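Quick batch this week, all walls and bench tops. Got a pile of emails about patterned paper and boxed-in work corners (three sides, open front), so most of this is that. Skip around.

**Measure twice, in two places**

Corners aren't square. Measure the width at the top AND at the bottom of each wall before you cut anything. Mine was out by almost half an inch on a 47 inch run. Write it on the wall in pencil, not on the back of an envelope. Pencil, not ballpoint. Ballpoint bleeds through pale paper months later and you can't get it out.

**Peel-and-stick, the fast way**

- Wipe the panel down with a damp cloth and a drop of dish soap. Rinse. Let it dry overnight.
- Shiny old paint? Scuff with 200 grit. Light pass. Wipe off the dust.
- Peel the top four inches of backing only. Stick that. Then pull the rest down from behind with one hand and smooth with the other.
- Middle first, then out to the sides.
- Bubble? Pin, then thumb. Don't slice it with a knife, the slit opens up later.
- Fresh blade every sheet. Blades are cheap, paper isn't.

If a sheet goes on crooked, pull it back *slowly* and low, nearly flat against the wall. Yank it straight out and it stretches, and then the chips on your terrazzo turn into eggs.

**Matching a random pattern**

Random patterns are not random. There's a repeat, you just have to find it. Pick one odd shape, a chip with a funny notch or whatever, and go down the roll until you see it again. Mark the backing. Then do the same on the next length and line those up before cutting.

On the inside corners I don't bother. Wrap a half inch around, lay the next sheet over, trim. Busy pattern hides it. On stripes you'd see it from the street.

Buy one roll over. Print batches drift. I ran short in Febuary and the new roll was a shade more yellow, which you can see every single morning when the sun comes in.

**Covering the corners**

Raw paper edges lift where two walls meet, doesn't matter how good the glue is. Cover them. Wood quarter round if it's the kitchen, aluminum if it's a shop corner and things are going to bang into it. Cut the metal with a fine tooth hacksaw, file the end, and do the filing OUTSIDE. Aluminum dust on off-white paper smears gray. Ask me how long I spent with an eraser. (White vinyl eraser does work by the way, go gently.)

Screws over glue if you ever want to change the paper. And you will.

**Marble-look tops and floors**

The printed kind, not stone. Different rules.

- No scrub pads, not even the "gentle" green ones
- No bleach
- Soap, water, soft cloth, dry it right away or the water spots sit there looking like part of the veining
- Coffee ring: baking soda paste, ten minutes, wipe. Do it twice before you get rough with it
- Felt pads under anything heavy you slide around. Change them when they go flat and gritty

Small pale stuff disappears on veined surfaces. Earring backs, white screws, a pill. Flashlight held flat to the surface, look for the shadow. Works on tile too.

Seams: put them along a dark vein if you can. Cut with a little wiggle to follow the vein, a straight line jumps out at you.

**Does it go together? Marble under terrazzo**

Most asked question, so. I was in the "too much" camp for years. One pattern, one plain, that was the rule at Pulterine when I did the front window there and I just kept it.

Changed my mind. What makes it work is the grays. If the chips have a cool gray in them and the floor veins do too, your eye ties them together and lets the rest go. Keep the trim plain and silvery. Don't bring in a third pattern, no gingham curtain, please. 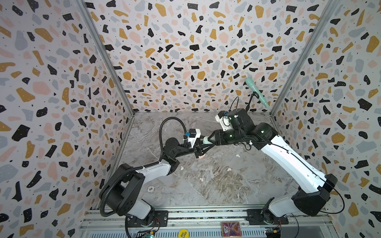

*Emília Zelenák / tips page, Saturday / write in, I read everything, answers are slow*

Black, mustard, dusty pink and a pale blue-gray on off-white, over a gray and white marble look with beige in the swirls. Silver posts down the corners. Loud, yes. But the off-white ground keeps it light, and the charcoal in the floor picks up the black chips.

If you're copying the combo, tape big samples up first, at least letter size, and leave them for a couple of days. Look at night with the lamps on. Mustard goes brown under warm bulbs. Pink can go beige. Get a cooler bulb before you give up on the paper.

**Cables and hoses near papered walls**

Keep them from rubbing. A black cord dragging on pale paper leaves a gray line in no time. Leave a loop with enough slack to move, tie it at both ends, trim the tail of the tie flush (nail clippers, flat kind). Anything with ridges on the outside collects dust in the ridges, old toothbrush, dry.

**Grooved metal rails**

Slots fill up with crumbs and sawdust. Vacuum first with the crevice tool, then a cotton swab or a popsicle stick wrapped in a rag. Never wet first, you just make paste. Dab of rubbing alcohol for sticky bits.

**From the mailbag**

Somebody in Avport asked if you can paper straight over old contact paper. No. It'll come off in one big sheet, both layers, probably during dinner. Hair dryer, low, peel the old stuff, then soap.

Another one wants to know what a small nook costs to do. Mine was roughly 900 square inches of bad wall and one roll covered it with plenty left. I lined two drawers with the scraps.

Drawer scraps tip: cut a quarter inch small on every side, or it buckles when the weather turns. Same for shelf liners.

Next time, grout. Send me your grout questions, keep them short.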